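3.2 Sorting behavior at the household level

The second part of the survey dealt with what households do with packaging between the moment it is emptied and the moment it leaves the home. Earlier work on curbside programs has mostly measured weight at the truck or at the transfer station. Those figures say little about the steps taken in the kitchen, where most of the errors in sorting are made. We therefore asked respondents to keep a diary for 31 days, with one line per discarded package and a code for the material, the bin used, and any treatment given before disposal (rinsing, flattening, removal of caps or labels).

The diaries produced 1636 usable entries. Entries were dropped when the material code was missing or when two codes were given for the same package. Glass and metal were sorted with few errors in all districts. Paper and board showed more variation, and mixed materials showed the most. The category that caused the greatest difficulty was the beverage carton, which is made of paperboard bonded to thin layers of plastic and, in shelf-stable types, aluminum. In Kaketitz the carton belongs in the container for light packaging; in Latano it is collected together with paper. Respondents who had moved from one district to the other often kept the rule they had learned first, a pattern also noted by Xavier in her interviews with new residents.

Flattening was coded on a scale with 5 levels, from "left as is" to "folded flat with the flaps opened." The scale was tested in January with a small group that did not take part in the main survey, and the wording of the two middle levels was changed after that test. Agreement between the diary code and the code given by the field worker was good at both ends of the scale and weaker in between. A carton that has been squeezed by hand holds more air than one that has been folded along its seams, but respondents tended to report both as "flat." For the analysis in Section 4 the two middle levels were merged.
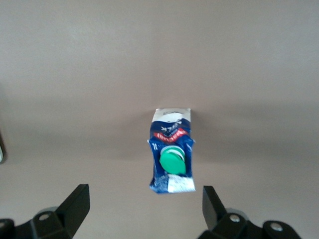
Figure 4. Beverage carton, crumpled and flattened.

Volume matters here for a practical reason. Collection in both districts is paid for by container lift, and a container that fills early with unflattened packages is lifted at the same price as a full one. The local operator in Latano, Skiltel, prints a request to flatten cartons on the lid of each container. Kaketitz has no such notice — the instructions appear only in the yearly calendar sent to each address. Reported flattening was higher in Latano, although the difference became smaller once household size was taken into account. Larger households flattened more often in both districts, which may reflect limited space under the sink more than any view on recycling.

Rinsing followed a different pattern. It was not related to district or to household size, and it was only weakly related to flattening. Respondents who rinsed usually did so for milk and left juice cartons alone. Several noted in the comment field that they were unsure whether rinsing was required. The written rules in both districts ask for packages to be "empty" and do not define the term further. Caps were left on in most entries, and the diary form did not separate caps that were screwed back on from those that had never been removed. This should be corrected in any later use of the form.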